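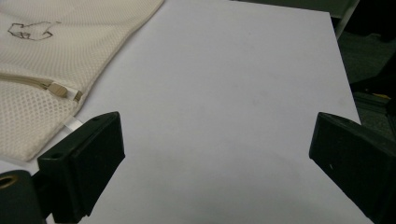
What is the best way to keep a mesh laundry bag from opening in the wash?
Close the zipper fully and tuck the pull under something so it can't work back. A small safety pin through the tape does the job on bags that have no cover for the pull.

Lurdes Cardoso wrote:
> I have two mesh bags, a Lema and a Khúc. Both come out
> of the washer half open. Is it the spin speed? I run
> everything at 30 degrees. Also, how do you store yours?
> Mine end up in a ball at the back of the shelf.

Lurdes,

Spin speed is part of it. My Stallik machine goes up to 200 rpm past what I need for bagged items, so I set it back one step. Overfilling is the more common cause: a tight bag pulls on the teeth from both sides. Fill it halfway, no more.

On storage, lay the bag flat on a table first and smooth the mesh outward from the zipper.

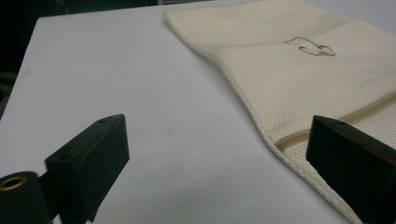 Mesh bag laid out flat, zipper side up.

Check the bound hem while it is flat. Loose stitches there tend to turn into holes. Close the zipper before folding, or the teeth catch on the mesh.
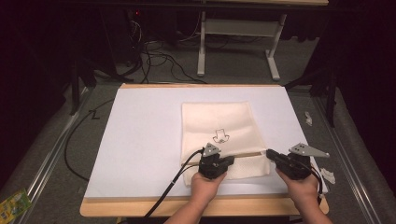

After that I fold the sides in to match the width of the shelf divider and fold once more across. Folded bags stand on edge in a Wunico drawer box and take up very little room. Do not put them away damp; the zipper tape dries slower than the mesh. I do mine on Sunday with the towels.

If the Khúc still opens at half load, check the slider for wear.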